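Nutrition and Weight Management - Unit 4: Keeping a Food Record
Instructor: Rochelle Harawira

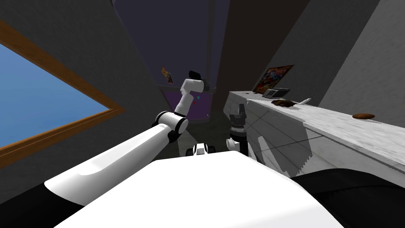
4.1 Purpose of the record

A food record lists everything a client eats and drinks over a set period. In this course the period is 3 days, one of them a day off work. Shorter records miss the usual swings in intake. Longer ones tend to be filled in from memory.

4.2 What to enter

Time of the meal, food, amount, and how it was prepared. Amounts go in grams or household measures. Cooking oil, sauces and drinks get their own lines - these are the entries most often left out. "Chicken, one piece" is not usable; "chicken thigh, no skin, baked, 110 g" is.

4.3 Sources of error

Underreporting is the main one. Portions are guessed low, snacks are skipped, and some clients eat less while they are recording. The last effect is called reactivity and cannot be corrected afterward.

Worked case: the client's record for day 2 came to 1,355 kcal. After a review interview, five items were added (milk in coffee, butter, two handfuls of nuts, juice) and the total rose by nearly a third. Use the corrected total in your calculations.

4.4 Assignment

Keep your own record for 3 days and trade it with a partner for review. Mark each entry you had to ask about. Records go to Tomoyo Murakami before the Unit 5 lab. Reading: Prendergast handout, sections 1 and 2.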